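Search the help pages Go

Moving abroad as a licensed health worker: the questions we get most

Last updated 6th January
Reading time: 4 minutes

Clulmont is a small advice desk for nurses, pharmacists, lab technicians and physical therapists who trained in one country and would like to be paid in another. The answers below were written by Nayeli Solís, who has been through the process twice and would prefer not to go for a third.

Will my license transfer?

No. The word "transfer" suggests a license is a piece of luggage. What you do is apply for a new one and send the old one along as evidence that you exist. Some boards accept most of your training, some ask for a bridging course, and a few would like you to sit an exam on material you have been teaching to students for years. Find out which kind you're dealing with before you give notice at work.

How long does it take?

Longer than the board's website says. The slow part is usually your old school, where one person in the records office has the stamp and that person is at lunch. Ask for transcripts first, before the language test and before the police certificate, both of which expire. If your school shuts its office for part of September, as many do, send the request well ahead.

What does it cost?

Our review of your file costs $38. Board fees, tests, translations and couriers are separate, and they add up in a way that feels personal. We tell people to set aside $400 for paperwork that isn't on any official list: the second notarized copy, the courier who tried once, the passport photos with the wrong shade of background.

How should I keep my documents?

Originals in one place, certified copies in another, and translations clipped to the thing they translate. Scan everything on both sides, including the blank sides, as some boards want proof of the blankness. Name the files so that a tired stranger can tell them apart. "scan_final_NEW2" has delayed more careers than any exam.
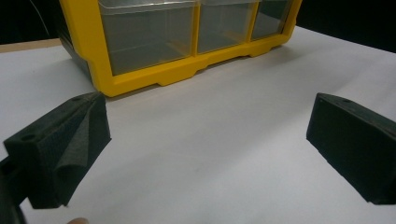
Should I use a recruiter?

You can. Gusgate and Pacheco are the two our readers ask about most, and both will do a fair amount of the chasing for you. Read the contract for a repayment clause. If leaving the job early means paying back your airfare, your training and somebody's idea of an administration fee, you want to know that while you're still at your own kitchen table. Venum, the third name we hear, places lab staff only, whatever your cousin says.

Am I letting my own country down by leaving?

We get this one late at night, mostly. Your clinic was short of staff before you filled in a form, and the people who set its budget are sleeping fine. It's also true that the patients will notice. Some of our readers go home after a few years, some teach remotely, some send money, and some do none of this and are still decent people. We don't have a form for it.

Can my family come with me?

Often, but the timing is its own puzzle. Work out which visa you'll hold before you ask about theirs, and check whether your spouse may work on it. School places are a local matter and you'll need vaccination records, translated.

What if the board turns me down?

Ask for the reasons in writing. Many refusals are about a missing page, and you can reply to those. If the gap is in your supervised hours, it may be possible to make them up at home, so don't resign in a temper.

How do I send you my file?

Upload it through your account and put reference 3662 in the subject line. Please keep it under 20 pages for the first review. We don't need your swimming certificate.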